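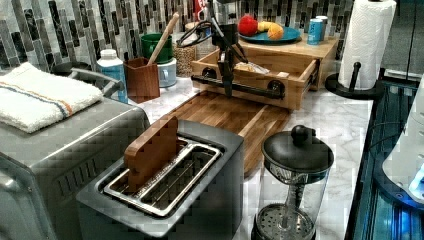 our counter, toaster oven on the left, toaster in the middle

Sourdough in the toaster oven vs the plain toaster - who's right

brutport_bev
Posted Tuesday, May 26, 2026

Ok quick one before work. Husband and I have been going back and forth on this since December. He wants to get rid of the toaster oven and keep the two-slot. I want the opposite. We can't keep both, the counter is a mess and I need somewhere to roll out dough.

My case: I bake two loaves a week, big ones, and a slice from the middle doesn't fit in a slot. I end up cutting it in half and then the halves drop down and I'm fishing with a fork (unplugged, yes, don't start). Toaster oven takes the whole slice flat. Also reheats pizza, does a potato.

His case: toast from the toaster oven is "dried out bread." Takes forever.

Thoughts??

---

marlo_k
Husband's right about the toast. Sorry. Slot toaster hits both sides close up and fast, inside stays soft. Toaster oven is slower so you're drying the slice the whole time. Makes great crostini. Makes bad toast.

But I'd still keep the oven bc it does nine other things.

---

GrainyPete
Disagree w/ marlo. Depends on the preheat. Everybody puts bread in a cold toaster oven and then complains. Let it get hot first, rack one notch up from the middle, 6 minutes for mine but mine is old and slow. Comes out fine. Soft in the middle.

---

marlo_k
6 minutes plus the preheat. For toast. Ok

---

GrainyPete
I'm making coffee anyway??

---

tsoukalas_c
Hi, Chrysoula Tsoukalas here, some of you know me from the rye thread. The slices are the problem before the toaster is. What are you baking in? If it's a round loaf you will always have those giant middle pieces. I switched to an oval basket and now everything but the very middle fits a regular slot. Same dough, same weight, 978 grams for me.

Cut it the short way, not on the diagonal like they do at Margaritis. Pretty but you can't toast it.

---

brutport_bev
Round, yeah. I have one oval basket but it's the small one, dough climbs out. What length is yours?

---

tsoukalas_c
14 inches on the outside. The Iter one, cane, nothing special. Flour it more than you think the first few times, rice flour if you have it, mine stuck twice.

---

dunstan
Nobody has asked how thick you cut. I go thin, thin fits anything.

Also whats wrong with a skillet. Butter, medium heat, lid on for the first side. Better than both and it hangs on a hook. Sell the pair of them.

---

marlo_k
Skillet toast is fried bread. Different food. Good, but different.

---

dunstan
its bread that is brown on the outside and it takes four minutes

---

hollisj
long slot toaster is what you want. one long slot, takes a whole slice of sourdough sideways. we got the Sturkano one used and it's narrow, sits against the wall. Doesn't do pizza though so I guess that doesn't solve it for Bev.

Only gripe is the crumb tray, have to pull the whole thing forward to get at it.

---

GrainyPete
Had a Sturkano. Lever quit after a year or so, had to stand there holding it down. Wouldn't buy again

---

hollisj
Weird, ours is going on five. Maybe they changed something

---

wrenfromupstairs
Coming at this from the counter space side. We moved the toaster to a shelf in the pantry and bring it out in the morning. Annoying for a week then you stop noticing. Let it cool all the way before it goes back, and check the cord isn't squashed. Toaster oven stayed put bc it's heavy and it wants air around it.

Don't stack stuff on top of the toaster oven either. I mean we all do. Move it before you turn it on at least.

---

brutport_bev
Ha, yes, a towel lives on ours. It gets moved. Mostly.

Pantry shelf is full of flour but I could shift the canning jars.

---

marlo_k
Freezing slices? That changes things too. From frozen the slot wins by a mile imo, toaster oven leaves a cold wet center unless you go low first and then high.

---

GrainyPete
Agree on frozen. Mark it on the calendar.

---

tsoukalas_c
Freeze with parchment between the slices or you'll be prying them apart with a knife. And not past a month or so, the crust starts flaking off.

---

dunstan
3,088 posts on this board about toast by my guess and not one person has tried the lid

---

brutport_bev
I'll try the lid!! Tomorrow.

Ok where I am now: ordering the bigger oval basket, toaster goes to the pantry on trial, toaster oven stays. Husband says this is me winning and calling it a compromise. He also wants it on record that Pete's preheat thing "is just a small oven with extra steps."

Still need a thickness from people. dunstan what is thin, like half an inch?

---

dunstan
bit under. bread knife not the electric one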